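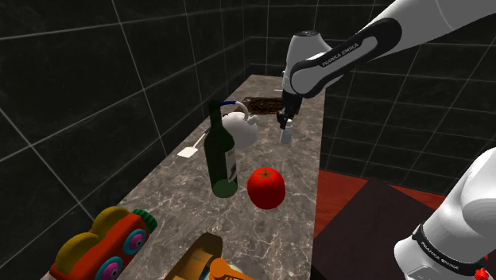
Vandstead tile rules: kitchen and bathroom refits face new checks from July

By Saron Bogale

Anyone in Vandstead planning to retile a kitchen or bathroom in a rented flat will need to send in a short form first, the council confirmed on Tuesday. Starts in July. Applies to landlords only, owner-occupiers are not affected.

The change follows a run of complaints over damp and loose wall tiles in the Sheehan blocks, where 101 flats were refitted over one winter. Tenants said tiles had been stuck straight over old ones, with no check on what was behind. In several kitchens the wall came away with them.

Under the new rules a landlord must say what the wall is made of, who is doing the work and what adhesive is going on. A council officer then has 90 days to ask for a visit. No reply in that time and the work can go ahead.

Rawan Awad, who rents in the second Sheehan block, said she was pleased but wanted it sooner.

"I had a bucket under the kitchen window from October," she said. "They came and put more grout in. Then they came and put more grout in agian."

Dark tiles and big formats have been popular with landlords locally, fitters say, and large tiles are heavier. Old plaster often can't take the weight. Nabil Tannous, who has been tiling in the town for most of his working life, said he turns down jobs where the customer won't pay to have the wall stripped.

"You can't see it once it's up, that's the trouble. Looks lovely for a year. Pale grout, nice straight lines – then one corner goes hollow when you tap it."

Worktops are outside the rules. An early draft did include stone ones, marble and granite mainly, but that was dropped after letting agents said it would hold up simple swaps. Rerkero, the largest agent in town, called the final version "workable" but said the 90-day wait was too long for a flat standing empty.

Councillor Barrett Thibodeaux said the wait was a maximum and most forms would be dealt with well before then. He would not give a target.

There is no fee. Landlords who skip the form can be told to take the tiles down at there own cost. The council said 2892 rented homes in the town could be covered, though only a small share are refitted in any one year.

Forms will be on the council website and on paper at the Buvura Road office. Three drop-in sessions are planned before the start date, times to be confirmed.

Tenants who are worried about tiles already up should ring the housing line – not the building desk, which has been getting the calls by mistake.

Last updated: Tuesday, 4.40pm

Filed under: Housing, Homes & Property

More from Local News
Sheehan lift repairs pushed back again
Buvura Road office to open on Saturday mornings
Ayman Abu Hammour: why I gave up on the allotment waiting list
Parking permits: what changes in July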